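Avlow School Paper - editorial meeting, November

Present: Ettore Santoro (chair), Natalina Vitale, Settimio Fiore, Liliana Vitale. Apologies: none.

1. Last issue. All 700 copies gone by lunch on day one - brilliant! Thanks to everyone who folded.

2. Music page. Liliana has interviewed the school band, Tam, and got 11 pages of notes. Agreed to give it a double spread. Settimio to trim by 30 lines, gently please.

3. Teacher profiles. Three offers already, all lovely. Natalina to start with Drama. 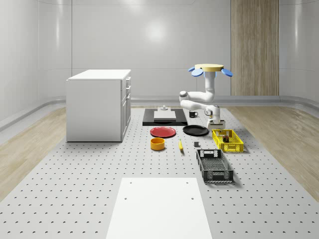 Benedetta Grasso
Minutes secretary

4. Puzzle corner. Staying, and getting bigger! Ettore to set the crossword.

Next meeting 3.30, library.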